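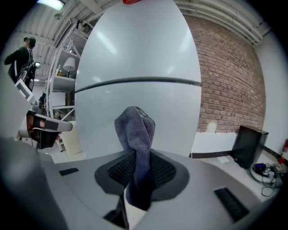
Urszula Rutkowska asked me last January whether a grown man with no sense of rhythm could learn the accordion, and I told her to send him over. He was her husband, he's still with us, and he now plays two waltzes and most of a polka!

So, hello. I'm Umesh Srivastava and I run Fernbridge, a small music school for people who think they've left it too long. I started it in my front room with 3 pupils, a borrowed piano and a neighbor who banged on the wall (she plays the clarinet with us now). These days we have 162 people on the books and 11 teachers, and I still do the Wednesday beginners myself, as I can't bear to give it up.

We teach piano, accordion, clarinet, violin, guitar and singing. Lessons are one-to-one and last forty minutes — long enough to get somewhere, short enough that your fingers still work afterward. If you don't own an instrument, ask me about a loan before you go out and buy one. We've got more than 419 pieces of sheet music you can borrow too, though please, please bring back the Tunetti duets. I want them for the spring concert.
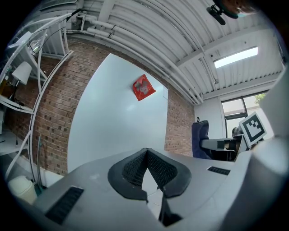 The concert, by the way, is optional. Plenty of our people never play for anyone but their teacher and the dog, and that's fine with me. Others sign up in their first month and shake all the way through it and then want to know when the next one is.

We don't do exams unless you ask for one. We do have tea at half past four, and you're welcome to come by then and listen through a door or two before you decide. Ring the lower bell — the upper one hasn't worked in years.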